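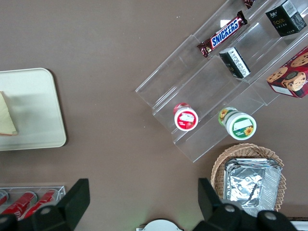 The snack table from the gripper's side, with the chocolate, the foil trays and the sandwich tray all within reach.

Hi Nadja,

Second update on the Dromness kiosk, and I'll start with the bit you asked about on the phone, which was how the staff are going with it. Pretty well, on the whole! There's some grumbling, and I'll get to that, but the mood in the break room is a lot better than it was when we first told everyone a two-armed robot was coming to work on the snack counter.

As you know, your money covered the arms and the grippers, and Orkine has been paying for the software time through Meireles. We're still working on a test table at our end. The plan hasn't changed: the robot does the picking and plating, and our people do the talking, the allergy questions, the restocking and anything that comes off the hot side.

Most of the last stretch has gone into sandwiches. Wrapped chocolate and boxed biscuits were fairly kind to us, as they keep their shape and don't mind a firm squeeze. A sandwich wedge minds very much. We spent ages on how hard to close the fingers and how low to come in over the tray, and in the end the best advice came from Mal-soon Moon, who has been making up lunch orders here for years. She watched a few goes and told us we were grabbing it the way a kid would, right at the pointy end. We moved the grip back towards the crust and things got a good deal calmer. In our last proper run we did 60 sandwich picks and had to throw out 8, mostly squashed, a couple dropped. I'd like that lower before a paying customer is anywhere near it, but you should have seen the early ones.

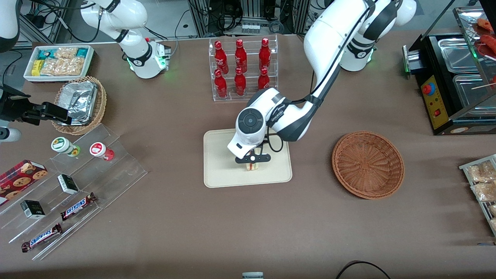 Sandwich work at the beige tray, with the Coca-Cola bottles on their rack at the back and the sausages up in the corner.

Now, the people side. Mal-soon's job has changed the most. She used to be on the counter for the whole lunch rush, and on test days she's now split between the counter and the robot table, where she sets out the stock and signs off each new item before we call it done. She likes the signing off (she's a tough marker) and she doesn't like the resetting, which is fair enough. Putting every box and bar back on its shelf between runs is dull work and it all lands on whoever is standing closest. I've started taking my turn at it, and I think we should write it into the roster properly so it isn't always her.

The other grumble is about hours. A couple of the casuals asked me straight out whether they'd lose shifts. I told them what you and I agreed, that there are no cuts while the trial is on, and that we'd talk to them well before anything changed after that. They'd like it in writing. So would I! Could you send me something I can pin up?

One thing I didn't see coming is that reaching and bending matter more to people than speed. The low shelves at the real kiosk are hard on everyone's backs, and the staff would hand those over tomorrow. They're much less keen to give up serving, which they enjoy. I've asked Dritura to look at moving the bottom-shelf stock up the list for the next round, even though it makes for a less showy demo.

Money is on track. We've got 2 items to come out of the equipment line, spare fingertips and a better tray mat, and neither is large. I'll send the receipts through separately.

Next up is foil containers, which crumple and slide about, and then a full mixed order from start to finish. If that goes all right we'd like to have the robot at the kiosk in November, quiet times only, with one of us beside it. Come and have a look before then if you can. Mal-soon says she'll let you do the resetting.

Talk soon, and thanks again for being patient about the sandwiches.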